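How do you fold ribbed knits so they stay folded?
Posted in Home & Laundry, Tenthorpe Neighbours Help Board

gretbridge_gran
I've got a drawer full of ribbed tops and thin jumpers, and however carefully I fold them they've slumped into a heap by the time I next open it. Hanging them is out, as the last one I hung grew a good 10 cm in the body and now fits my son-in-law. The drawer is 19 cm deep, if that helps. Is there a knack to it, or do I need to buy some of those dividers?

Dikano
Dividers. Got mine in the market at Gretbridge, never looked back.

valdebenito_knits
Oh, I do sympathise, I fought with mine for years! Please don't rush out for dividers just yet (though they're handy enough), as most of it comes down to the folding. Do it on the bed, which is kinder to your back and gives you plenty of room. Lay the top face down and smooth it from the middle outwards with flat hands, without tugging, as ribbing stretches if you so much as look at it. Bring each side in with its sleeve turned back down, then fold up from the hem in thirds, nice and loosely. You want a thick, soft rectangle with one rounded edge, and it's that rounded edge that goes uppermost when you stand them in the drawer. 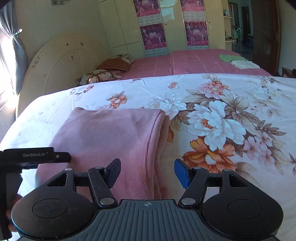
Pink ribbed knit folded up on the flowery sheet, rounded edge to the right.

A few creases won't matter, they drop out with wearing. I did the whole drawer in about 20 minutes with the radio on, and that included a cup of tea. If yours still flop, pack them a little closer together, or pop a rolled-up scarf in at the end to hold the row up.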